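The pen drawer, finally

13 December 2018
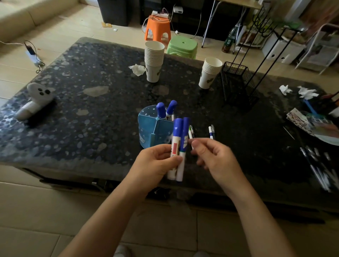

2 min read

I have been promising myself since August that I would deal with the pens, and this afternoon I sat my coffee down, told Katherine I was not to be spoken to, and tipped the whole drawer out on the coffee table. Well, not the whole drawer. The rubber bands and the dead batteries stayed where they were, and they can wait for another day.

The light blue holder was the reason I started. It's the kind that turns, with little white cartoons printed on the sides, and Amparo Londoño gave it to me when she moved out to Plerngate. It has sat on the shelf ever since holding two buttons and a key to I don't know what. I do love it, though. You give it a push and everything comes round to meet you, like a cake stand in a diner!

The whiteboard markers went first, the ones with the dark blue caps. I was sure I had one left, and I was all set to buy more for the tutoring in January, so that's a bit of money saved. I tried each of them on the back of an old gas bill before it was allowed a place. Then the thin pens, which I laid out in pairs beside the holder - I'm fussy about those, they're what I use for the crossword and for writing to my aunt - and last of all the black and silver ballpoints. I must bring one home from every waiting room I ever sit in. I left them in a heap at the side and kept putting them off.

The table itself was a sight, I have to admit. Paper cups still stacked at the back with the green leaf on them, balled-up tissues (I've had this cold all week), and the little white ghost looking on with his round mouth open as if he was shocked at the state of us. Katherine wants him moved to the bathroom. I say he's good company where he is.

Soup for supper, and bread from Alvarado. I must write to Amparo tomorrow and tell her the holder has a job at last. Early night, if my nose will let me.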